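# Chapter 7: Learning from Hand-Held Demonstrations

Suppose you want a robot arm to clear a table. You could write down every motion in advance, and for one cup in one spot that would work fine. Move the cup a few inches, and your program reaches for thin air.

This chapter takes a different road, and it is a fun one. A person picks up a gripper, does the chore by hand, and a camera on the tool records each try. A learning program then studies the recordings and looks for the link between what the camera saw and how the fingers moved. The result is called a *policy* - a rule that turns each new view into the next small motion.

Our main case is the Kaltbridge tidying study. Its training set held 819 demonstrations, of which 589 passed the quality check described in Section 7.3. The authors trained 2 policies, one on the full set and one on the checked set only. The smaller set won! We will spend a good part of the chapter asking why, and you will repeat the comparison yourself in Lab 7 with the Noledero toolkit.

## 7.1 What the camera knows

A policy has only its pictures to go on. Clear and cloudy plastics make those pictures hard to read, since the edges of a cup, a bag and a bin can blend together. Look for the rim of the cup as you study this view, and ask which pixels you would trust.

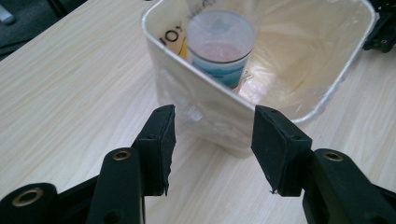
Dumitrescu argues that views like these should be kept even when they confuse the learner, as long as the hand motion is clean: "Throw out the bad motions. The hard pictures are where the policy earns its keep." We will test that claim in Section 7.4, using 16 held-out trials.

Before reading on, write down what you would count as a bad motion. Keep your list - you will need it for the first exercise.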